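Gravel garden or keep the lawn? Small front plot, Ollthorpe

mossyboots
Posted 9th November

Finally ready to do something with the front! It's a slopey rectangle of tired grass, north-west facing, heavy clay, and I've been dreaming about gravel and grasses ever since we saw the dry beds at Bosarville in August. Has anyone done this on clay? I've got two quotes and both want to lay membrane.

tansy_231
Do it!! Ours has been down three years and I love it more every winter. Skip the membrane though — everything self-seeds through the gravel and that's half the joy.

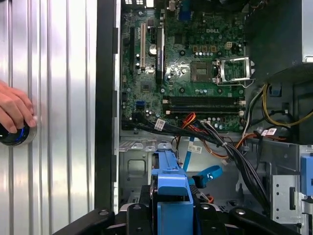

Also get some height in early. We put in a multi-stem birch off to one side, and the whole plot suddenly looked twice as deep.

oldspade
Can't agree about the membrane. On clay, with no barrier, your gravel sinks and you end up topping it up for ever. And I'd keep a bit of lawn, it rests the eye.

tansy_231
Ours is clay too and it's sunk about an inch. One top-up, a Saturday morning, done!

mossyboots
Ooh, birch, yes. Would Stumira be any good for gravel? The Kouris yard only has the white stuff.

oldspade
Avoid white, it goes green in shade. Ask Stumira for the buff 20mm and get a sample bag first.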